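Pliltby bench: parts trays and open cases

Gallery updated 20 June 2020

The bench at Pliltby is used for stripping and rebuilding desktop computers. Work is split by stage, and each stage has its own tray, so that small parts are stored in a fixed position between one job and the next. The trays are drawn in-house under the working name Dudeo. Revision 8 is current.

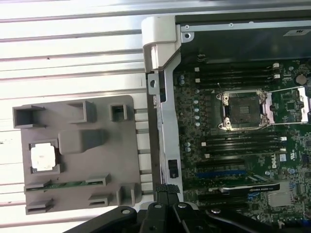
Memory and processors are the parts most easily damaged on the bench, and the tray layout follows from that. Modules are handled by their short ends and kept off flat surfaces. On the grey tray the green module stands on edge between two slotted supports, with a second pair free beneath it. The processor has a square nest of its own, lid upwards. The tray lies directly on the grooved metal surface, next to the open chassis, which keeps the carrying distance short.

Notes on use

Trays are wiped before each job and checked for burrs in the slots. A module that has to be pushed into a support goes back in its bag and the tray is set aside for filing.

Holders are not shared between jobs. Parts from a second machine go in a second tray.

Drawings for revision 8 are kept in the Illés folder, sheet 74. The Greltemar version has wider slots and does not fit the same shelf. Revision 9 is due in September.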